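Review: the Kwak hand-held gripper, tried at the Tirden open day
Posted April 19, 2018 in Tools and workshop

I went to the open day at Tirden in Sekbridge with one purpose, to hold the Kwak gripper in my own hand before our workshop decides on buying it. I have read the brochure two times, but a brochure doesn't tell you how a tool sits in the palm. The demonstration was given by Howard Oakley, who has used the tool from its first version and who let the visitors try it for as long as they wanted. I stayed with it for 20 minutes, and later I came back to the table for more.

For those who don't know it, the Kwak is a gripper which you carry by hand. It has two fingers and a camera, and you do the household task yourself while it records. Later the recording is used to teach a robot arm with the same fingers. The price on the sheet was 700 pounds for the gripper without the camera, and 140 pounds for a box of spare parts with fingers, pads and links.

What I liked

The movement is good. The fingers are carried on black links with brass eyelets at the joints, and when I squeezed the handle both sides came together evenly. I felt no play. On the older Grondale model, which we have at work, one finger always arrives before the other and you learn to correct it with the wrist. With the Kwak I forgot this habit after a few tries.

It also holds thin things, and this was my biggest doubt. At Tirden the fingers were closed on a thin dark strip with ragged edges, with very little gap between the tips, and for me this is a harder test than a cup or a wooden block. With a block you can be careless. 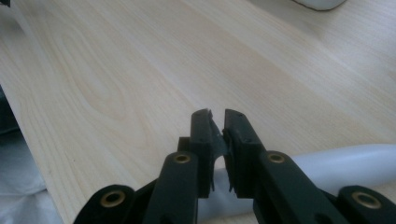

What I liked less

The pads. On the tool I tried, the pad was scuffed and dusty, and at the top corner of the fingertip a layer seemed to be coming away. I asked Mr Oakley how long a pair lasts. He answered that it depends on what you pick up and that cloth is kinder than wood. I would have preferred a number. In the spare parts box the pads are included, so the maker clearly expects you to change them, but the sheet says nothing about how often.

The second point is the size of the fingers. They are blocky, and when you work close to the table they hide a part of what you want to see. This is true for your own eyes and also for the camera. I wanted to take a shirt by the placket, close to a small white button, and I had to turn my whole arm to find the good angle.

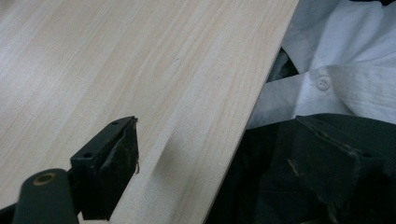 After some practice I could get the cloth between the fingertips in most of my attempts, but my elbow was high and my shoulder became tired. A person who records shirts for a whole morning will want breaks. The handle itself is comfortable, though for a small hand it may be a little wide. My colleague, who has small hands, needed to use both of them for a strong squeeze.

The weight is acceptable. I didn't have a scale with me, so I only say that it is lighter than our Grondale.

About the open day

It was well organised and not too crowded. The tables were at a good height, the light was even, and we were allowed to ask anything. I missed a demonstration of the second half of the work, where the robot repeats what was recorded. For this there was only a short film without sound, and the questions about it were answered by e-mail address. If Tirden repeats the day in November, as they told us, I hope the arm will be there too.

Would I buy it?

Yes, with the box of spare parts in the same order. If you only handle hard objects you can keep your old gripper and save the money. For cloth and for thin material the Kwak is better than what we have now. I have written to the maker about a narrower finger, and when I receive an answer I will add it to this page.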